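首页 文档 下载 更新记录 联系

Koskela 家务与货架操作数据说明(README)

2019年6月24日 Ursina Wieser、Gion Wallner

这份数据是什么

Koskela 收的是腕部相机录下的机械手操作片段,内容分两块:一块是家里地面上的杂活,主要是收鞋、理线、把掉在地上的小东西捡起来;另一块是货架上的活,取盒、放盒、把歪掉的盒子扶正。总时长70小时,任务14种,任务清单在 tasks.txt 里,每行一个名字加一句中文说明。

先把话放在前面:如果您下载这份数据是为了证明机器已经能做家务,建议先看完“结果怎么读”一节。我们录的时候也抱过这个希望,录完以后少了很多。

为什么要录

去年到处都能看到机械臂叠衣服、收桌子的短片,剪得很漂亮。Brunness 内部也有人拿这些短片来问,为什么我们的手还在地毯上跟一根线较劲。当时答不上来,因为手头没有从头到尾不剪的记录。于是有了 Koskela:每一次尝试从发令录到停机,失败的不删,人伸手进去帮忙的也不删。

Gion 一直反对用“家务机器人”这个词作数据集的名字,最后大家听了他的。里面的任务离家务还远。收鞋这一项,开始前鞋已经放在手够得到的地方,柜门不用开,也没有孩子在旁边跑。换一个玄关,换一块颜色深一点的垫子,还能做到什么程度,这份数据回答不了。

场地

地面任务在铺灰蓝色地毯的区域里做,货架任务用木隔板的架子,架上放纸盒。同一片区域里还有别的设备和走动的人,没有清场。Rovcombe 那边的同事复核时问过,为什么不搭一个干净的棚子。搭了棚子成绩当然会好看,可是谁家的客厅也没有棚子。

光线没有控制,天花板的灯和窗户的光都在。盒面反光、手指表面反光都原样保留,曝光参数按片段写在 meta 里,四月以前录的那批缺这一项,补不回来了。

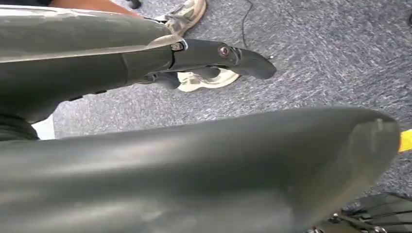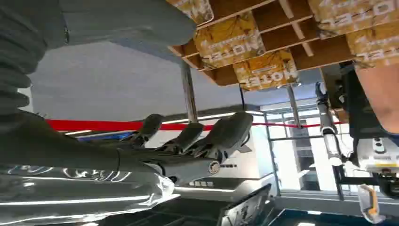
Brunness 操作评测组 · Grenis 项目

地面任务

鞋比想象的难。鞋帮软,鞋底硬,夹在哪里决定了提起来以后往哪边歪。迷彩花纹的运动鞋和浅色的鞋都用过,花纹鞋的边缘检测经常乱,浅色鞋在灯下又容易跟反光混在一起。标注里 shoe_edge 这一层是 Yupin Wannasri 手工改过的,自动生成的那一版留在 old 目录,差多少可以自己比。

线更难。地毯上一根细黑线,人用脚拨一下就过去了,机械手要先看见,再判断哪头是活的,再决定从哪里夹。张开的手指离相机近,常常把要夹的那一段正好挡住。算法这时候靠前几帧的记忆去猜,猜对猜错都录在里面。我们没有做遮挡补全,也不打算做,有兴趣的请自行处理并在论文里写清楚。

地面任务默认一次只收一样东西。“把地上收拾干净”这种指令,目前的系统没有一个听得懂,更谈不上做得完。

货架任务

货架这边看上去更像样。盒子是方的,有字有图案,位置也大致固定,车间里的人看了通常会说这个应该没问题。单取一个盒子确实可以。麻烦出在盒子互相挨着的时候,手指要插进缝里,缝不够就把旁边的一起带出来;放回去时盒子斜着卡在隔板上,系统却报完成,因为它只检查手指有没有松开。这类“报完成但没放好”的片段,标注是 done_false,请不要当成噪声删掉,它们可能是整份数据里最有用的部分。

印着大字的黄色盒子识别率高,换成素色的盒子立刻掉下来。所以如果您的模型在货架任务上成绩很好,先查一下它是不是只学会了认黄色。我们自己的基线模型就犯过这个毛病,Veronika Camenzind 看了两天曲线才发现。

三指手和双指夹爪的数据放在不同目录,动作空间不一样,混在一起训练之前要自己做映射。双指那边动作稳一些,三指手能摆的姿势多,可多出来的自由度在现在的控制器下多半是浪费。

结果怎么读

14种任务里,能够连续做完10次而没有人伸手的只有4种,全部在货架一侧,而且都是取单个盒子的变体。地面任务没有一种过线。

这个标准有人嫌严。可是家里一台扫地机要是每天都得有人蹲下去扶一把,用户很快就把它塞进柜子了。别处报成功率时常见的写法是“允许重试”“不计人工复位”,我们两栏都给了:success_raw 和 success_lenient。后一栏好看得多。引用时请写明用的是哪一栏,只写“Koskela 成功率”的,我们会写信去问。

速度没有列进主表。单项耗时在 timing.csv,拿去和人比之前最好先坐下。

人工介入

凡是人的手或手臂进到工作区并碰到物体或设备的,标为 human_touch;只是从旁边经过、身体的一部分进了画面,标为 human_visible。两者的界线有时候不好定,Ratih Krishnan 写了一份判定说明,见 docs/touch_rules.txt。她和 Ursina 在第三条上意见不同,目前以 Ratih 的版本为准,有争议的片段另加 disputed 标记。

数据里的人都是组内同事或签过同意书的参加者,没有录声音。如果在画面里看到可以辨认身份的内容,请来信告诉我们片段编号,会换掉。

文件结构

floor 目录放地面任务,shelf 目录放货架任务,下面按手型分,再按任务分。每个片段一个视频文件、一个关节记录、一个 meta 文件。时间戳以控制器为准,相机时钟有漂移,校正值写在 meta 的 offset 里,单位毫秒。有几段 offset 是空的,表示没测,不表示是零。

split.txt 给出训练和测试的划分,按录制日划分。请不要随机打散,同一天的鞋摆在差不多的地方,打散以后测试集等于抄题。

不适合的用途

不要拿来估算某种家务“几年后可以自动化”。也不要拿货架的数字去推地面,反过来也不行。用来比较两种抓取策略可以,用来研究失败恢复更合适,失败的片段有的是。

安全评估请另找数据。这里的急停都是人按的,什么时候按、按得早不早,全看当班的人紧不紧张。

已知问题

双指夹爪早期有一批片段的开合值符号反了,修正表在 fix 目录,读取脚本默认会套用。
三指手的拇指侧角度偶尔跳变,原因没查到。
shelf 里有两个任务名称很像,slot_in 和 slot_back,前者是放入空格,后者是放回原格。命名不好,已经改不动了。
Rovcombe 复核时用的是旧版标注,他们的数字和主表对不上,以主表为准。

许可与联系

研究用途免费,再分发请保留本说明全文。商用先联系 Gion Wallner。错误请报到项目的问题列表,附片段编号,只写“视频打不开”的不好查。

下一版计划加入带抽屉和柜门的任务,时间未定。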